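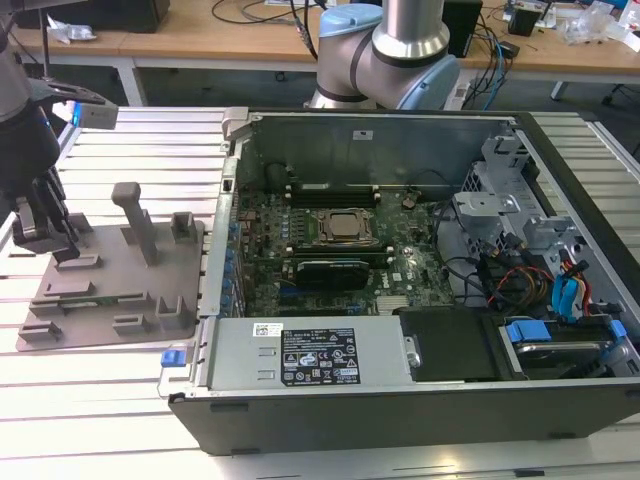
My sister-in-law rang me in August, pleased as anything, to say she had put down a deposit on a flat that did not exist yet. She had seen the drawings, she had stood in a tent with a glass of something fizzy, and she had handed over £2000 to a firm called Seneviratne so that her name would go on a list. I said congratulations, and I meant it, but I went off and made a pot of tea and worried for the rest of the evening.

I have nothing against new flats. This town needs them badly, and I say so every time someone on my road starts up about parking (which is often, bless them). What I mind is the way we have come to treat a reservation fee as a bit of harmless fun, like a raffle ticket. Two thousand pounds is a great deal of money to most people I know. It's a car, or a winter of heating with plenty left over, and it ought not to sit in a developer's ordinary bank account, mixed in with the money for the hoardings and the tent.

My own view, for what it's worth, is that any fee taken before planning permission is granted should be held by an outside solicitor, and handed back in full if the first brick isn't laid by an agreed date. Ngozi Igwe put this to the council in the spring and was told it would frighten builders away. Would it? The Edel houses by the canal were sold on just those terms, all 50 of them, and people are living in them now with their bicycles in the hall and their washing out. 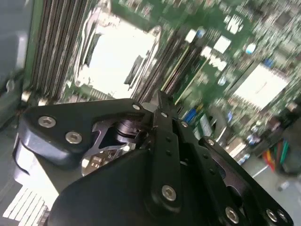
Liya Zeleke wrote to me after my last piece to say that I was being soft, and that no fee should be taken at all until there is a front door to knock on. She waited 17 months for her own money to come back, and in that time her rent went up twice. I do see her point, and I have gone back and forth on it over several breakfasts. But small builders do need some sign that people are serious, and a modest sum, properly looked after, seems a fair way of giving it.

So do ask, before you sign, where the money will be kept and who can touch it. Ask for the answer in writing, and take it home and read it slowly with the television off. My sister-in-law has since done so, and is still waiting for a reply.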